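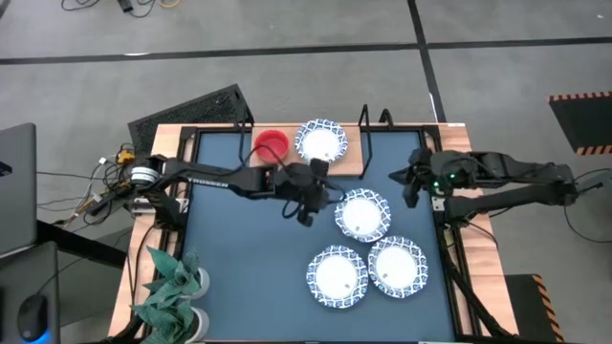 Posted in December by the author of Slow Kitchen Notes

So I finally went to the open day at Clirnetti, the robot lab out past Asside, and I promised a few of you I would write it up, so get comfortable, because this is going to be a long one. I took the afternoon slot and stayed until they were turning people toward the coats.

A little background for the newer folks here. I spent a good part of my working life in cafeteria kitchens, mostly at the Diston school, and I've racked and stacked more plates than I care to think about. When the sign-up page said "tabletop manipulation with everyday dishes," well, I was always going to go, wasn't I?

First impression: it's a workshop! I had pictured something hushed and white, with glass doors. What you get is a big high room with ducts running every which way across the ceiling, cables on the floor, plants tucked in by the equipment, and people eating cookies at the far end. I felt at home right away.

The part I'd come for was the dish table. Two black arms, one on each side, reaching in over a big blue-gray surface, with plates to work on. The plates have a blue pattern around the rim and plain white middles, and I would happily have taken a set home.

They told us the talk would last 7 minutes, and it did, which I respect enormously. The short version is that a person guides the arms through a chore over and over, the computer learns from all those tries, and then the arms have a go on their own. The dish chore had been guided 137 times before our visit.

137! And my first thought was, that's one lunch service. I said so out loud, and the young engineer giving the talk laughed and said they'd be glad to have me come in and do the next batch. I think that was a joke, but I did leave my email address.

What surprised me was how much I cared about how it went. The first plate I watched was picked up at the rim, very gently, carried over to a wooden board and put down with hardly a sound. There was a little murmur from our group, the kind you hear when a toddler gets up the last stair.

Then the next one slid. It didn't fall or break or anything like that, it just scooted away from the gripper, and the arm came back for it at a slightly different angle and scooted it again. I've trained teenagers who did exactly this on their first day. You want so badly to reach in and hold the other side for them!

I asked about that, about why the second arm didn't help. The answer was that using both hands together is a whole separate lesson, and a harder one, because each arm has to know what the other is up to. I thought about that all the way home. Try picking up a flat plate from a flat table with one hand and really watch what your fingers do. You tip it, or you drag it to the edge. I had never once noticed myself doing it.

There were bowls as well, and they let us stand close enough to get a good look at the grippers, which have just two pointed fingers apiece. Mine have five to a hand and I still drop things.
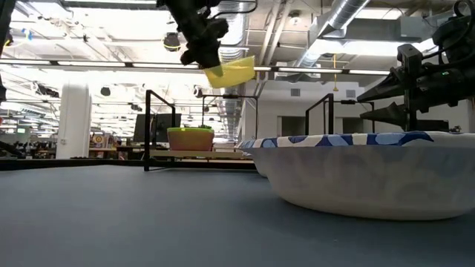 The dish table from down low, with one gripper holding something yellow and see-through and a planter in the back.

I stood near that spot for a good long while, and I'd recommend getting down to table height if you go. From above it looks like a puzzle laid out flat. From down there you get a feel for how big the arms are next to a bowl, and how carefully they have to come in.

A gentleman in our group asked when he could have one in his kitchen. The engineer was very straight with him and said she wouldn't put a date on it. She said a kitchen where everything stays where you left it is one thing, and a kitchen with a dog and grandchildren in it is another. I liked her a great deal for that.

Somebody else asked about jobs, and I was glad, as I'd been working up to it myself. We got a decent answer, though not a complete one. She talked about sore wrists and about dish rooms that can't keep staff. All true, I've had the wrists. I've also had the paycheck, and I told her that too, and she wrote it down in her notebook.

Practical things, for those of you asking. Parking is on the Boström side of the building and the entrance is around the corner from it, so give yourself 5 extra minutes. Wear flat shoes because of the cables. Groups are small and they do split you up, so if you're coming with a friend, sign up on the same line.

Kids are welcome, and there were 3 in our group. The littlest one waved at the left arm every time it moved, and after a while I noticed a couple of the grown-ups doing it too (all right, I was one of them).

Coffee was fine. Cookies were better than fine, almond with a bit of orange peel, and if whoever baked them is reading this, please send me the recipe.

They're planning another open day in the spring, with folding towels next to the dishes. I've already put my name down. If anyone near Diston wants a ride out, I have room for two and I'll drive, but I do stop for pie on the way back.

Contact | © Slow Kitchen Notes | Back to top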